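Home Projects Reports Archive Contact

Match Fitness After a Layoff: A Season Study of the Oakley Soccer Squad
Helju Lukoševičius and Indrek Rätsep

We wanted to know how long a player needs to get back to full running distance after an injury. Coaches at Oakley usually bring people back on feel, and we thought the training logs could say more.

The logs covered 47 players and 308 training sessions, ending in December. We left out goalkeepers. Distance came from the vest trackers, and each player filled in a short form on soreness.
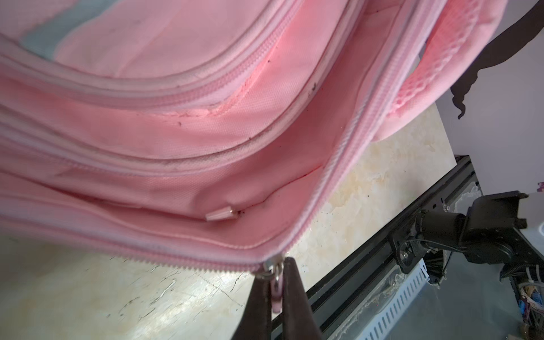
Pink backpack with the main compartment partly unzipped.

Players who missed less than three weeks were back to their normal distance by the second match. Longer absences were harder to read. Most midfielders reached 98 percent of their old distance within a month, but their sprint counts stayed low.

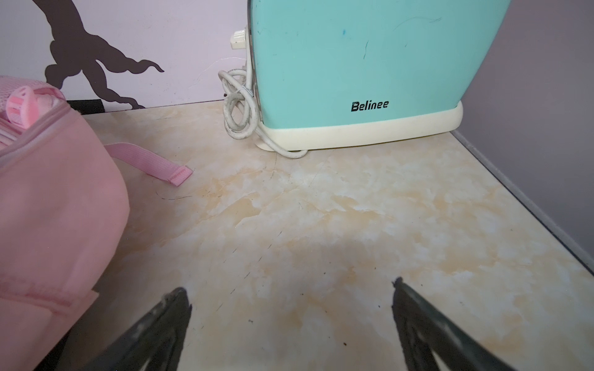

The away match at Vudutska was dropped because the trackers lost signal in the second half. We also had only 3 players with knee injuries, so we can't say much about that group. Next year we would start the soreness forms in preseason and ask Trilley, our usual opponent, to share its logs.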